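**Chapter 14**

# The Months Between: Selling the Low Season

*Before you read this chapter, please look again at the part on room prices in the previous one. The words "occupancy" and "fixed cost" are used here without a new explanation.*

When the last summer ferry leaves Pelport, the town becomes quiet in one evening. The ice cream windows close and the boat trips stop, and the bus to the lighthouse goes only in the morning. A visitor who comes in January will find the same bay and the same old streets, but he or she will perhaps walk a long time before finding an open kitchen. The guesthouse owners know this very well. Many of them have lived from the summer income for all their working life and consider the winter as a time for painting the walls.

In this chapter we study what a small destination can do with such months. We will use mainly two towns, Pelport on the coast and Poltholm, which lies on an island and is reached by a crossing of 90 minutes. They have a similar number of beds. Their winters, however, are quite different, and it is useful to ask why.

## After this chapter you should be able to

- explain the difference between high, low and shoulder season, and draw a simple season curve for one place
- say which costs of a guesthouse continue when no guest is there
- compare at least 2 ways to attract winter guests and name a weak point of each
- read a winter offer as a guest would read it, and improve the text

## Opening case: the guesthouse of Telma Medina

Telma Medina took over a guesthouse in the upper part of Pelport from her aunt. In the first year she did as her aunt had done and locked the door at the end of October. The heating was put on the lowest step, but the insurance, the loan and the fee for the booking system had to be paid as before. In spring she calculated that the closed months had cost her almost 400 for each room, in the local currency, without one guest having slept there.

The second year she stayed open. She reduced the price strongly and waited. There came some guests, mostly for one night, and many of them asked the same question at the door: what can we do here tomorrow? She had no good answer. The museum was closed until Easter, and for the hot springs one needed a car.

She then talked with Thirumalai Shenoy, who has the fish restaurant Sönmez near the harbor and had similar problems from the other side. His kitchen was open on four evenings, but on a bad evening he cooked for two tables. They agreed on a simple package: two nights, one dinner, and a walk along the cliff path with a packed lunch. The price was higher than the room alone in the year before. Bookings were slow until December and then became regular. 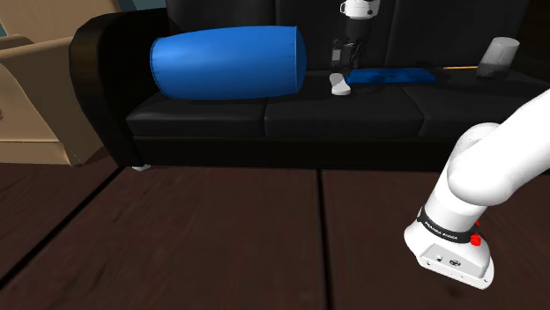
*Figure 14.1 Black sofa with a blue bolster.*

It would be too easy to say that the package was the reason. In the same winter the railway opened again after repair, and the weather was mild. Students often want one cause for one result. In tourism we seldom have this luck, and you should be careful when a brochure or a consultant promises it to you.

### Points to think about

1. Why did the low price in the second year not bring longer stays?
2. Which costs did Ms. Medina have in the closed months, and which of them could she have avoided?
3. What would you ask the railway company before you judge the success of the package?

## Three words for the year

**High season** is the period in which the demand is strongest. Prices are at their top, and a guest who comes without a booking may have to go to the next town.

**Low season** is the period with the weakest demand. It is not the same for each place. For Poltholm it starts in November, when the storms make the crossing unpleasant, but a ski village has at this time its first busy weeks.

**Shoulder season** means the weeks between both. In most coastal towns these are in spring and in early fall. The shoulder weeks are the easiest to improve, because the weather is still acceptable and most of the services are running. Meenakshi Kartha, who trained guesthouse owners on the island for many years, always told them to begin there. "First make your October longer," she used to say in her courses. "Afterwards we can talk about February."

When you draw a season curve, put the months on the horizontal line and the sold nights on the vertical line. Do not use the number of arrivals. A group which stays one night and a family which stays ten will look the same on paper if you count only the people who come through the door.

## What the guest looks for in winter

The summer guest uses the room for sleeping and for changing clothes. The winter guest is inside much more. It gets dark before five, it rains, and the evening is long. For this reason, small things receive another weight: a reading lamp which is strong enough, a place to dry boots, a kettle, a comfortable seat that is not the bed. In guest comments from the winter months, warmth is mentioned very often and the view only now and then.

Food also changes its role. In August a visitor to Pelport eats a fried fish roll on the harbor wall and is satisfied. In winter the dinner is the main event of the day. Mr. Shenoy serves then a thick soup of smoked haddock and potatoes, dark bread, and baked apples with cream. None of these dishes is expensive to make, and they fit to the weather. A town with only one open restaurant must at least see that this restaurant is open on the days when the guests arrive. This sounds very simple, but in Poltholm the last ferry came at 8:40 in the evening and all kitchens closed at 8:30 for many winters.

The booking tool Maltix, which both towns use, permits the owner to write a separate text for each season. Few owners do it. As a result, a person who searches for a room in January reads about sunbeds and the evening market.

> **Try it yourself**
> Choose a guesthouse in a place you know. Read its public text and mark each sentence that is true only in summer. Write a new text for February, no longer than the old one. Exchange it with a partner and ask what he or she would still like to know before booking.
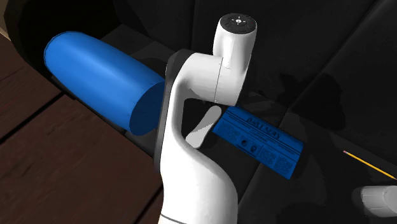 ## Who pays for the open town?

One owner alone cannot make a winter destination. If the guesthouse is open and the bakery is closed, the guest will not come a second time, and the bakery will not open for the guests of one house. Balakrishnan Iyer described this in his lectures as the problem of the first light in the street: everybody would profit from it, but the one who switches it on has the whole bill.

There are different answers. In Poltholm, the shops and kitchens made a common calendar, so that on each day something is open, though never everything. Pelport took a part of the summer visitor tax and paid with it the winter bus. Slavica Omerović, who managed the bus line in its first winter, reported that the local people used it more than the tourists did. The town decided to continue it all the same.

We will look at both models in the next section, starting with the common calendar and the rules which the shops had to accept.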